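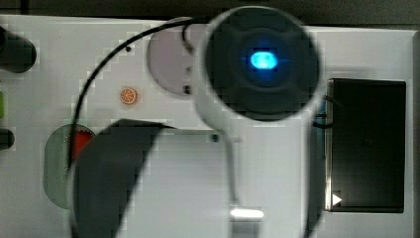

*A small round sticker, printed with a slice of orange, on a white panel.*

# What makes a sticker stick?

Most people will tell you "glue." Fine, but what is the glue doing? Ask that and you usually get a shrug, or the word "sticky," which just says the same thing again. We'd like a better answer.

Take the orange-slice sticker in the photo. It has pale lines spreading out from the middle, like the walls between the segments of a real orange. There is no juice in it. The picture on top is ink, and ink has nothing to do with the sticking. All of that happens on the back.

## The back of a sticker

A sticker has at least two layers. One carries the picture. The other is a very thin coat of a special kind of glue that never dries hard. It stays a bit soft, a bit like very thick honey, for as long as the sticker works.

When you press down, the soft glue spreads into tiny dips you can't see. Even a panel that looks perfectly smooth has dips. Once the glue is touching the surface closely enough, the tiny particles in each one pull on each other. Each pull is extremely weak, but there are a huge number of them.

Should you believe that? You can check part of it. Lay a sticker on a clean plate without pressing and peel it off. Now press a fresh one down hard with your thumb and peel that. If pressing matters, the second one should put up more of a fight.

## "Sticks to anything!"

Lots of packets say this. The Nusix fruit stickers we bought in June said "Sticks to anything, 500 times!" in big letters. We doubted it, so we tried one on the outside of a lunch box, peeling it off and pressing it back on over and over.

It fell off on try number 62.

Was that a fair test? Not completely. We used one sticker, and the lunch box might have had dust on it. Dust is a big problem for glue, because the glue grabs the dust and then has less room to grab anything else. Another sticker might have lasted longer. It would have to last a lot longer to reach 500, though.

"Anything" did badly as well. We tried 11 surfaces. The stickers held well on glass, a metal spoon and a shiny book cover. They came off a brick straight away, and a woolly sock was hopeless. Bricks are so bumpy that the glue only touches the high spots. Wool is fuzzy, and the glue just picks up loose bits of it.

## Try it yourself

You need a pack of small stickers, a clean plate, a damp cloth and a grown-up who says yes to the places you want to stick things.

1. Stick one on the dry plate and press for 2 seconds.
2. Peel it slowly. Notice how hard you have to pull.
3. Wipe the plate with the damp cloth and try a new sticker while it is still wet.
4. Dry the plate, rub a little cooking oil on it, and try another.

Write down what you think will happen before each one. It is very easy to say "I knew that" afterward.

## Things we still aren't sure about

Some people say a hair dryer on warm makes an old sticker easier to peel. That makes sense, since warm glue gets softer, but we haven't tested it. Others swear by peanut butter. Ask them how many stickers they tried it on.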